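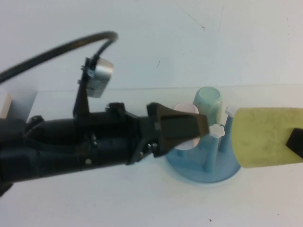
The gripper on our Zavlow arm has started stalling, and I've run out of ideas, so I'm opening a ticket. It's the cup task — cups go on the pegs of the little blue dish rack — and the fault shows up when the arm is working down low. With the fingers right in front of the pink cup like that, tip just over the pegs, the gripper current jumps and the controller throws "grip timeout." Then the arm just sits there holding position until I clear it by hand. Out of 15 runs on Sunday I got the fault on 14, so at least it's easy to reproduce!

What I've tried so far:

- Power cycled the controller and the arm (twice, with a full minute off)
- Re-homed the gripper, no errors during homing
- Raised the timeout from the default to 2,000 ms — same fault, it only takes longer to show up
- Ran open/close with nothing in the fingers, up high, and it was perfectly happy

**Update, later the same day:** Nazmiye suggested I back the arm all the way out and check that the rack layout still matches the task file. Good call, so I did that before touching anything else.

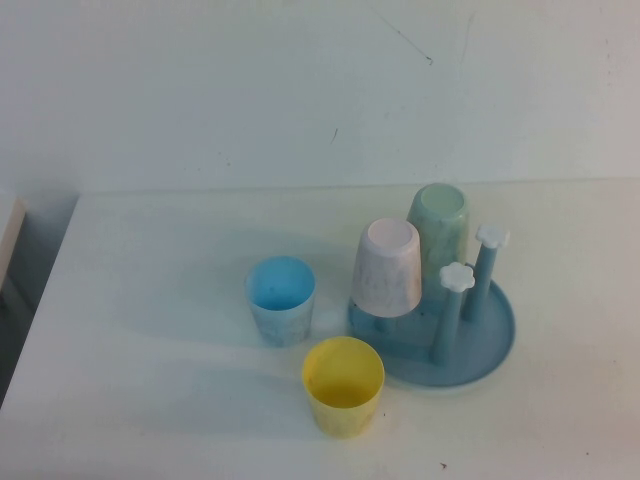

*Layout with the arm clear: pink and green on the rack, yellow and blue on the table.*

The layout matches the file, so I don't think it's a bad setup on my end. My best guess now is the finger offset. Alper swapped the fingers in June and I can't find a calibration saved after that, and if the arm thinks they're shorter than they are, it could be pressing on a peg and reading that as a grip. Just a guess, though!

**Questions for Sanne:**

1. Can I redo the finger offset myself, or does Privau have to unlock that menu?
2. Is it OK to keep running the high moves in the meantime? I've blocked the low ones.

Logs are attached. I'm at the bench until 2 if you want to call.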